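Dresus begins second round of kitchen recordings for Fundura

Itholm, October. Dresus has started the second round of recordings for Fundura, its project to teach a robot arm to handle ordinary household dishes. The work is being done in home kitchens, on the counters people use every day, with hand-held grippers that an operator moves by hand.

The current round covers plates: reaching for a plate on a cloth-covered counter and closing the fingers on its rim.

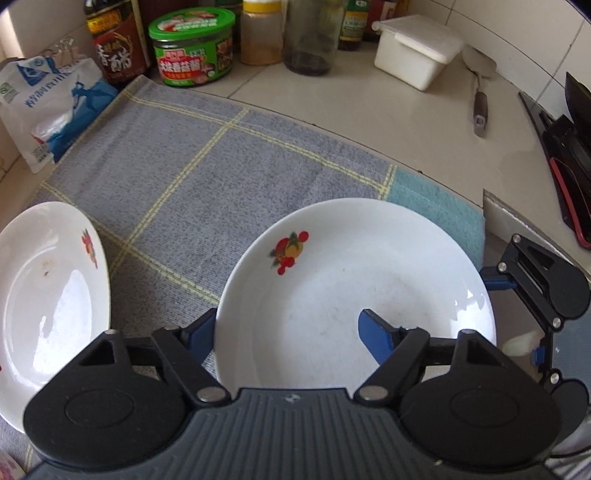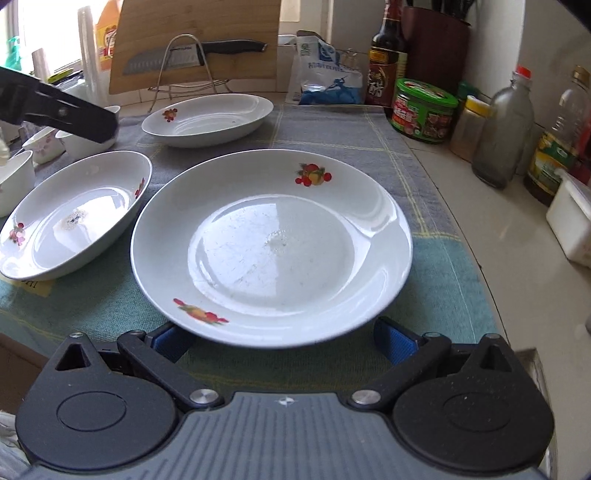

White plates with fruit decorations on a kitchen counter, with the blue finger pads of a hand-held gripper at the large plate.

Dresus plans to collect 700 examples in this round. An example is one complete handling of a dish, from the first reach to the moment the fingers let go. Operators work in sessions of 21 examples, then stop to check the recordings before going on. Any example in which a plate is dropped or the view is lost is kept in a separate folder and does not count toward the total.

The company said plates were chosen because they gave the most trouble in the first round, which was recorded with cups and small boxes. A plate is low and wide, and a gripper coming from above has little to close on except the rim. Glazed surfaces also throw back light from windows and lamps, and a system trained only on dull objects tends to misjudge where the edge is.

Thammasiri, the workshop that services the grippers, has supplied replacement finger pads for the round. Pads are changed when the surface starts to smooth over, and the change is noted in the session log so that the recordings before and after it can be compared.

Recording is taking place in 5 kitchens. Operators are asked to leave jars, bottles and utensils where they find them and to move only the dishes. They may work at any time of day, and sessions after 6 p.m. are marked as evening light.

The recordings will be sorted at the Itholm office, where training of the arm is to start once the full set has been checked. Dresus has not set a date for trials with the arm itself. Bowls are next on the list, followed by flatware.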